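Rectangular fold

The rectangular fold is a method of folding knitted upper garments, chiefly T-shirts, into a flat bundle with four straight sides. It is used in household laundry, in retail display and in the packing of luggage. The method is known in some trade manuals as the Flikham fold, after the garment works at Flikham where it was set down as a written procedure.

Procedure

The garment is laid face down and smoothed from the collar towards the hem. One side is turned in to a line running down from the middle of the shoulder, and the sleeve is doubled back so that it lies within the new edge. The other side is treated in the same way. The resulting strip is then folded upwards from the hem, once or twice depending on the length of the garment, and turned over.

The Flikham procedure has 5 steps, counting the final turn. Later versions, including the one issued by the retailer Robichaud, omit the turn for garments that are to be stored on edge.

Surface

A firm, level table gives the straightest folds. In the home the work is often done on a bed or sofa. Woven upholstery grips the cloth and stops it sliding, but a soft cushion gives way under the hand and the lower layers may shift. The folding tables made by Teltum for laundries are 870 mm high and 544 mm deep.

Trim and labels

Garments with trim in a second colour show small errors more readily than plain ones. A sleeve edge that has not been fully tucked in appears as a contrasting line at the corner of the bundle, and tags may hang out at the lower edge. 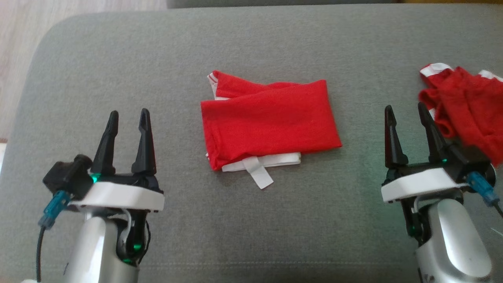 Folded red garment with white trim, on grey upholstery. A second red garment, unfolded, lies to the right.

Storage

Bundles are stacked flat or stood upright in a drawer. In flat stacks the lowest garments crease most. The Trindilside laundry handbook limits a stack to nearly 5 kg.

See also: Laundry; Linen cupboard; Ironing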